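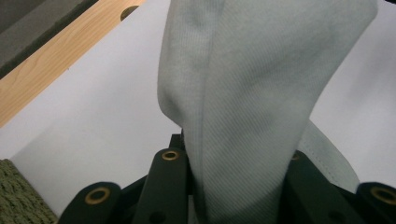
Pale grey-green knit, held up in the gripper.

Lost save after changing phones, is my Prukau progress gone for good?

Posted by Renside

Hi everyone, hoping a kind soul can help me out. I've been playing Prukau on my old phone for ages, mostly on the bus and in bed when I should be asleep, and I'd got as far as the lighthouse chapter with 60 hours on the clock. I bought a new phone, signed in with the same email, and the game started me at the opening cutscene as if we'd never met! My coins are there (all 2203 of them) but the story progress, the journal and my companions have disappeared.

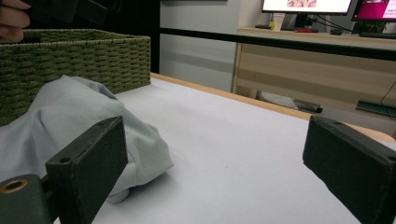 I still have the old phone and haven't wiped it. The game opens on it fine and the save looks normal. I've tried reinstalling on the new one and I've written to support at Stanommont, but so far I've only had the automatic reply. Has anybody managed to move a story save across? I'd hate to replay the swamp.

Ojo

Oh, you poor thing, but keep that old phone charged because I think you'll be right! Coins live on your account, whereas the story save stays on the device until you turn on cloud backup, and it's switched off by default.
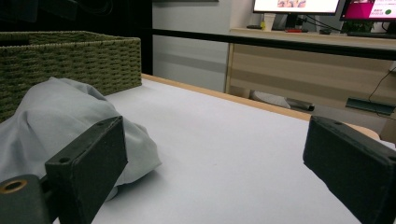

On the old phone, open Prukau and go to Settings, then Account, then Story Backup. Turn it on and leave the game sitting open on the title screen, plugged in and on wi-fi, until the little feather stops spinning. Mine took 20 minutes, so put it down somewhere you won't fiddle with it. I've got an olive-green woven basket like the one in the photo up there, and my phone goes beside it whenever a big download is running. Once it's finished, delete the game from the new phone, install it again, sign in, and choose Restore before you tap New Story. Please don't tap New Story first, as it'll try to save over your backup. Your journal might look empty until you've walked through one door, but mine filled itself in after that.

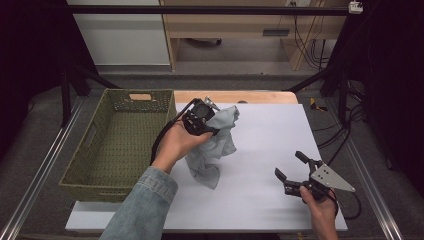

bramblefox: Same thing happened to me in November and the backup did work, but it needs 400 MB free on both phones and it won't tell you if you're short. It just goes back to the title. Clear some photos first. Also check you're on the same version on both, my old one hadn't updated.

mapledrift

just replay it, the swamp's not that long if you skip the side quests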